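February, shed bench, Bistdale

Second long session on the kitchen build, and I am very happy with where it's got to. Florencio Requena came over from Mededmont with the spare wrist bracket and a bag of cable clips, and we had the arm bolted back onto the Manurung rail before the kettle boiled. Homing is repeatable now! Last month I was chasing a drift on the shoulder joint and blaming the belt, when it was a grub screw I'd done up by hand and forgotten.

New routine for the sink reach. The wrist comes in level over the edge of the basin and then goes straight down, fingers vertical, so there's no swing near the rim. I love watching this one.

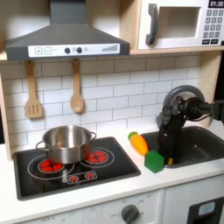 Page 16

The basin is the deepest spot in the whole workspace, so it sets the limit for everything else. I've put a soft stop 5 mm off the bottom and left it in the Aduvar config under "sink_floor" so it doesn't get lost like the last one. If you're borrowing my config, check that value against your own counter height first. Mine is 436 mm from the bench top to the counter and I doubt yours is.

Colour tuning: the dark grey sink is kind to the yellow threshold. The cooktop is harder work. It's glossy black and has red burners printed on it, and my orange mask kept wandering over onto the red. Florencio suggested narrowing the hue band and leaving saturation alone, and that was the right call — much cleaner masks, and the carrot still comes through. I'd been fiddling with all three sliders at once like a goose.

Things to look at, in the order I'd tackle them:

1. Gripper force. Currently set to 50 in the config, whatever unit that is (must look it up and write it on the lid of the parts box). Fine for the blocks. Try lower for the carrot.

2. Approach height over the open bit of counter between cooktop and sink. I want the fingers low there with the orange piece between them, and the forearm has to pass the pot on the way. The pot handle sticks out toward the gripper on that side, so the path needs a bit more lift before it turns. 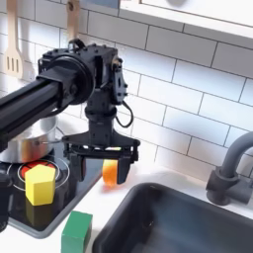
3. Cable loop at the wrist. There's more slack than I'd like. Clip it to the bracket, but leave enough for full rotation or we'll be resoldering that connector again.

4. Pot work. The target is inside a round rim and the fingers are long, so I'm giving the planner a keep-out ring the size of the pot with a gap in the middle. One finger inside the rim is allowed, touching the rim isn't. Shiny steel also throws reflections of everything nearby, and the mask picks up ghost colours along the side of it. Ignore anything below rim height for now.
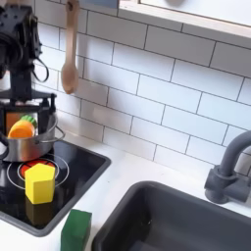 Gripper over the pot, carrot inside, yellow block on the burner.

Had a good yarn afterwards about whether to move the green block further from the front edge of the counter. I say leave it. It's an awkward spot and I want the planner to cope with awkward. Florencio reckons I'll be picking it up off the floor all winter.

He's taken the old bracket home to copy in aluminium. I still owe him for the bearings.

Next time: finish the keep-out ring, rename the poses so they mean something ("pose_new_new2" has to go), and back up the config before touching anything else. Vacuum the rail too, it's full of sawdust from the bookcase.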